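Chamfer

Reading time: 5 min

A chamfer is a flat, sloping surface cut or formed along the edge where two faces of a part meet. It replaces a sharp corner with a narrow third face, most often set at 45 degrees to the other two. Chamfers are used in machining, molding, carpentry, masonry, glasswork and printed circuit board production. In everyday speech the word is often used as if it meant the same as bevel, although many drawing standards and shop manuals keep the two apart.

Terminology

The English word comes from the French chanfrein, which joins older words for edge and break. Carpenters used it for the sloped cut along a beam or post well before it entered metalworking. In current technical use, a chamfer connects two faces that would otherwise meet at a corner, while a bevel is a slope that runs across the whole edge of a part, from one main face to the opposite one. A part with a chamfered edge therefore still has some of its original side face left. A fully beveled part does not.

Several related terms describe special cases. A lead-in is a chamfer at the mouth of a hole or the end of a shaft, meant to guide a mating part. A countersink is a cone-shaped recess at the top of a hole, usually sized for the head of a screw. An edge break is a very small chamfer or rounding, often left without a close tolerance, that removes the sharp corner. A stopped chamfer ends before it reaches the end of the workpiece and is common in timber framing and furniture.

Geometry and notation

A simple chamfer between two faces at right angles is fully defined by two values. These may be the two leg lengths, measured along each face from the original corner, or one leg length and an angle. When the angle is 45 degrees the legs are equal and a single length is enough. A drawing note such as 2 × 45° calls for a leg of 2 mm on each face. The width of the sloping face itself is larger than the leg by a factor equal to the square root of two, and confusion between leg and face width is a common source of error in inspection.

For angles other than 45 degrees the drawing must show which face the angle is measured from. A 30 degree chamfer measured from the axis of a shaft is long and shallow. The same value measured from the end face is short and steep.

On curved edges the chamfer becomes part of a cone or a more complex ruled surface. Computer modeling programs usually handle this by offsetting each adjoining face and joining the two resulting curves. Where three chamfered edges meet at a corner, the result is a small triangular face, unless the designer asks for a blended corner.

Purposes

The most common reason to specify a chamfer is to remove a sharp edge. Machined metal edges carry burrs that can cut skin, damage seals and shed small particles into an assembly. A chamfer removes the burr and leaves an edge that is less easily dented in handling.

The second reason is assembly. A pin with a square end must be lined up closely with its hole before it will enter. A lead-in on the pin, the hole or both widens the range of positions from which the parts will slide together. For press fits, a shallow lead-in angle lowers the risk that the pin will scrape material from the wall of the hole.

Chamfers also affect strength and coating. An external corner holds paint and plating poorly, as liquid coatings tend to draw back from it and leave a thin film. A chamfer splits the corner into two wider angles and improves coverage. At internal corners under load, a rounded fillet is generally preferred, as a flat chamfer still leaves two lines at which stress can gather.

Production methods

On a lathe, a chamfer is cut with the side of an angled tool or by moving a pointed tool along a sloping path. On a milling machine it is cut with a chamfer mill, a conical cutter whose included angle is twice the chamfer angle when measured from the tool axis. Holes are chamfered with countersinks, spot drills or, on the far side of a through hole, with spring-loaded back-chamfering tools. Small batches are often finished by hand with a file or a scraper.

In wood, chamfers are cut with a plane, a spokeshave, a chisel or a router bit with a guide bearing. Stone and glass edges are ground. In sheet metal, a true chamfer is rarely practical on thin stock, and edges are tumbled or brushed.
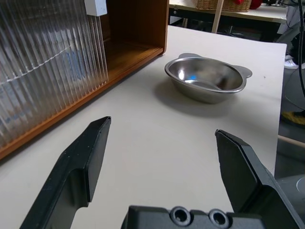
Molded plastic parts receive their chamfers from the tool, so the slope adds no separate operation to each part, though it may affect where the parting line can be placed. Additive processes also form chamfers directly. A 45 degree chamfer on a downward-facing edge can often be printed without support material, while a fillet in the same place begins nearly level and tends to sag. Slender parts often combine several of these features at one end, as on the left of the two black gripper fingers, which has a flat, chamfered tip and a small step or notch partway along its inner edge. Such details are normally dimensioned from a common datum so that errors do not add up along the part.

Inspection

Large chamfers can be checked with a caliper-style chamfer gauge, which reads the leg length or the diameter at the mouth of a hole. Smaller ones are measured with an optical comparator or a contour tracer. For edge breaks, many shops accept a visual check under low magnification, provided that no burr remains.

Tolerances on chamfers are usually wide. A tight tolerance is justified where the chamfer acts as a sealing seat, sets the depth of a screw head or serves as a locating surface.

Related articles

Bevel
Burr (edge)
Countersink
Draft angle
Fillet (mechanics)
Spokeshave

Reader comments

Grolano: The section on notation should mention that older drawings often give only the letter C and a number. I still get these from one customer and new staff read them as the face width.

Skeltberg: Good point about the back-chamfering tools. Ours pack up with chips in aluminum unless the coolant is aimed up the bore.

Irnix: Is there a separate article on weld preparation? Those are called bevels in our shop even when a flat land is left at the root.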